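Flimismont Youth Programme
Progress report to the Starnberg Fund, second period
Prepared by Ezequiel Lozano, programme manager

1. Status against plan

The programme is on schedule for four of its five work strands. The exception is the peer mentor accreditation, where the external assessor's visit has moved to January. The delay has no effect on spending in this period but will push one payment into the next.

Enrolment at the close of the period stood at 208 young people aged 13 to 19, across the Barrera and Carkitier sites. The target in the grant agreement is counted on attendance at three or more sessions, and the figure given is on that basis. Single visits are recorded separately in the register and are not claimed.

2. Delivery

Weekly sessions ran at both sites throughout the period. Barrera closed for one week during boiler repairs and its groups joined the Carkitier timetable for that week. Attendance on the shared evenings was lower than normal, mainly among the under-15s, whose parents told us the later bus was a problem. If Barrera has to close again we will start the shared sessions at 4.30 pm.

The leadership course was completed by 45 participants out of 48 who began it. Two of the three who left moved out of the area and the third has asked to join the next intake. The course now has eight units, the old units on public speaking and running a meeting having been merged. Course tutors report that the merged unit is too long for one evening and it will be split over two from the next intake.

Small project grants were awarded to five groups led by young people. Each group submitted a written plan and a budget, and each was interviewed by a panel of former participants. Awards made:

Carkitier riverside path, clearing and signs
Homework club for years 7 and 8, Barrera
Clothing and kit swap, both sites
Short film on rural bus services
Lunch for older residents, monthly

The film group has underspent and has asked to carry the balance forward. We have agreed in principle, subject to your consent under clause 9 of the agreement. The riverside group has finished clearing but is waiting for the landowner's approval of the sign positions.

3. Staffing and training

The vacant sessional post at Carkitier was filled in the second month. All staff hold current safeguarding certificates. First aid renewals are due for three members of staff and have been booked. Supervision takes place every second Wednesday, and notes are held at the Flimismont office.

4. Monitoring

The short questionnaire agreed with the Fund was used at entry and at the end of each course. Return rates at Barrera were good. At Carkitier the exit forms were handed out on the last evening, when many participants left early, and the returns are too few to report by age group. In the coming period exit forms will be completed at the session before last.

The register has been moved from paper to a shared spreadsheet. Entries for the first month were typed in afterwards and checked against the signed sheets. Four duplicate records were found and removed before the enrolment figure was calculated.

5. Small project grants: clothing and kit swap

The swap group spent its award on rails, storage boxes and printed notices. Items are sorted by size and anything unsuitable is passed to the textile bank. The group has asked for a lockable cupboard at Barrera, which can be met from the existing equipment line.
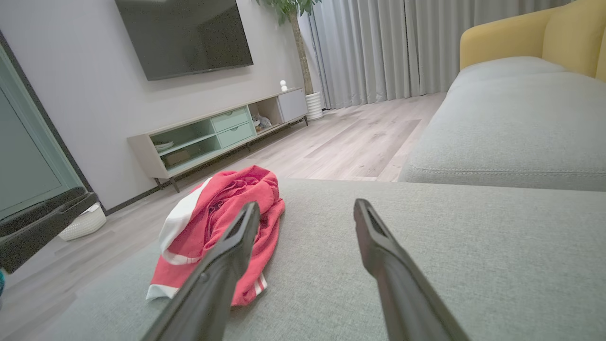

Red and white garment on a grey sofa.

6. Finance

Spending is within budget on every line except transport, which is over owing to the extra journeys between sites in the closure week. We propose to cover this from the venue hire line, where the Barrera landlord refunded the rent for the same week. No change to the total grant is requested.

7. Next period

Assessor's visit and accreditation of peer mentors
Start of the next leadership intake, with the merged unit split
Exit forms moved to the session before last
Installation of signs on the riverside path, subject to approval

Decisions requested from the Fund: consent to carry forward the film group's balance, and consent to the transfer from venue hire to transport.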